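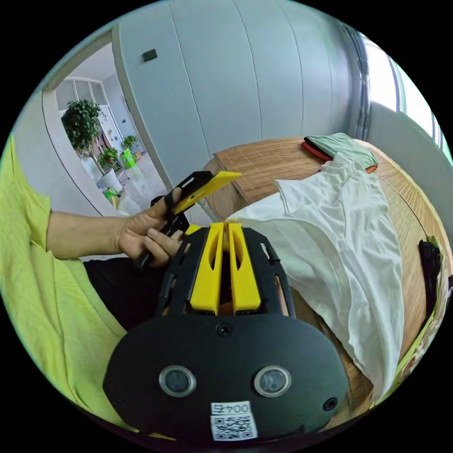

From: Armindo Lobo
To: gripper-users
Date: 10/03/2022
Subject: Re: Left unit fingers not closing all the way

Rattana Kongkaew wrote:

> We have a problem with one of our left hand units and I would like to know
> if other sites have it. When the handle is squeezed slowly the fingers close
> as they should. When it is squeezed fast, for example to pinch the corner of
> a sheet, they stop short and leave a gap you can see light through. The
> width reading in the log still goes to zero. So the file says closed and the
> fingers are open.
>
> I found it only when I was checking folding recordings from last week. The
> cloth slides out and the log shows a good grasp the whole time. 28 recordings
> have it. I have pulled them for now.
>
> I cleaned the rail and changed the fingers for a new pair. No difference.
> Is this a calibration matter or a mechanical one?
>
> Rattana

Rattana,

It's mechanical. We had the same thing in the Caldeira units last November and spent too long on calibration before anyone opened one up.

What we found was a worn link between the handle and the finger carriage. Under a slow squeeze the link seats itself and you get full travel. Under a fast one it rides up on its shoulder and jams a little before the end. The width reading is taken on the handle side of the link, so it reports what your hand did. The fingers can be anywhere. Calibrating again won't help and may hide it, because the routine uses a slow squeeze.

To check a unit:

Put a strip of printer paper between the fingers near the tips. Squeeze fast and hold. Pull the paper. If it comes out freely, the link is worn. Do it 12 times, since ours failed on maybe one squeeze in four when the wear was light. Then do the same with the unit tipped on its side. One of ours passed upright and failed sideways.

Aurora Peixoto has the drawing for the replacement link, the one with the longer shoulder. The old Pimus part fits but wears the same way, so don't order more of those. It takes me less than an hour to swap one. Mark the position of the carriage before you take it out or you will lose your zero.

There is a safety side to this too. When the link is jammed it is holding spring load. Lachlan Chisholm was clearing one with his thumb between the fingers and it let go. He got a bruised nail and nothing worse, but please keep your fingers out of the gap and free it from the handle end. We now have people set the unit down and call it in if it sticks -- no freeing it in the middle of a take.

On the 28 recordings, I would keep them out. We tried to correct ours from the video, and 2 of us looking at the same clip could not agree on where the fingers had stopped. If you need the hours, the arm motion is still good and only the width column is wrong. Lourenço Rocha may want them on those terms, so ask him before you delete anything.

Can you send me the serial of the bad unit and the date it was last opened? I would like to know if it came from the same batch as ours.

Armindo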